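Sample Sewer and Pattern Tester, Women's Wovens (part-time, paid)

Uvari Patterns, Drendthorpe
Posted October 19, 2022

Uvari publishes printed and PDF sewing patterns for home sewers. We are looking for one part-time sample sewer for the Drendthorpe workroom and 12 remote pattern testers for the next release group. The two roles are described separately below. You may apply for both, but you can only be taken on for one.

The release group

The group is called Mondcombe. It consists of a bias-cut skirt, a collared shirt dress with a side placket, an unlined jacket with a two-piece sleeve, and a half slip. All four are drafted for woven fabrics without stretch. The shirt dress and jacket have separate front pieces by cup size. Drafting is complete for the skirt and slip. The shirt dress is on its second muslin, and the jacket sleeve cap is still being adjusted for ease.

Role 1: Sample sewer

The post is three days a week in the workroom, with fixed hours. It starts in February and runs through the release of the group, with an option to extend.

Duties:

Cut and sew muslins and final samples from the working draft, in the order given in the instructions, including where you would normally use a different method.
Record every point where notches fail to match, seam lengths differ, or a step cannot be done as written.
Measure finished garments flat and enter the results on the sample sheet.
Sew sample views in cotton lawn, rayon challis, linen and wool suiting.
Press at each stage. Pressing is checked along with stitching.
Keep the cutting table, pattern hooks and muslin rail in order.

Requirements:

Two years of garment sewing to a commercial or equivalent standard. Home and custom work counts if you can show it.
Confident handling of bias seams, set-in sleeves, collar stands and narrow hems.
Able to work from a pattern marked only with seam lines, grain line and notches.
Familiar with an industrial straight stitch machine and a four-thread serger.
Able to lift a full bolt of fabric to table height.

Drafting experience is useful but not required. You will not be asked to grade patterns or write instructions.

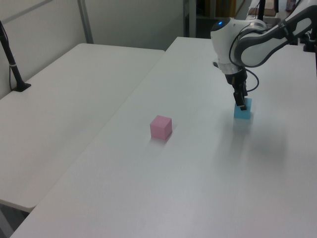

Robotic arm with its gripper on a light blue cube; pink cube on the same table.

Role 2: Remote pattern testers

Testers sew one garment from the group at home, on their own machine, and return a written report. Each tester is assigned a single pattern and a single size. We need three testers per pattern, spread over the size range, and we fill sizes before we consider preferences. If you have a strong objection to one of the four garments, say so when you apply.

You should be able to:

Take your own body measurements, or have someone take them, to the nearest quarter inch.
Print a tiled PDF at 100 percent scale and check the test square before cutting. A pattern printed with "fit to page" switched on is not usable and the report cannot be accepted.
Sew the assigned size without alterations for the first version. Changes to length, shoulder or bust go in the second version, if you make one, and are reported separately.
Photograph the finished garment from the front, side and back, in even light, with arms relaxed.
Return the report within four weeks of receiving the file.

Beginners are welcome for the slip and skirt. Those two patterns are labeled for new sewers, and at least one tester for each should be someone who has sewn fewer than five garments. The shirt dress and jacket need prior experience with collars and sleeves.

Fabric for the test garment is supplied by Belhaj, our fabric merchant, and mailed to you prewashed. Lining, thread, buttons and interfacing are included where the pattern calls for them. You keep the garment. Please do not substitute your own fabric — differences in drape make the fit notes hard to compare.

Pay

The sample sewer is paid monthly at an hourly rate that will be stated in the interview invitation. Overtime is not expected. Testers receive a flat fee of $100 for a complete report, paid after the report is received. The fee does not depend on whether your comments are favorable. You are not required to post about the pattern, and we ask that you post no photographs of it before release.

How to apply

For the sample sewer post, send a one-page summary of your sewing work and photographs of three garments. At least one should have a set-in sleeve and at least one should be shown inside out. Close views of a buttonhole, a hem and a collar point are helpful. Quote reference 916.

For testing, send your bust, waist, hip and height measurements, the make of your machine, and a short list of what you have sewn in the past year. Tell us whether you print at home or use a copy shop. Quote reference 440.

Applications go through the contact form on the Uvari site. Attach photographs as ordinary image files. Links to social media accounts are accepted as a supplement but will not be reviewed on their own.

Selection

Applicants for the workroom post who are shortlisted will be asked to a paid half-day trial in Drendthorpe. The trial piece is a collar and stand on a partial bodice, with one sleeve set into the left armhole. Fabric, thread and machine are provided. Bring your own shears and thimble if you prefer them.

Testers are selected from the written application alone. If your size is already filled, we will keep your measurements on file for the next group unless you ask us to delete them.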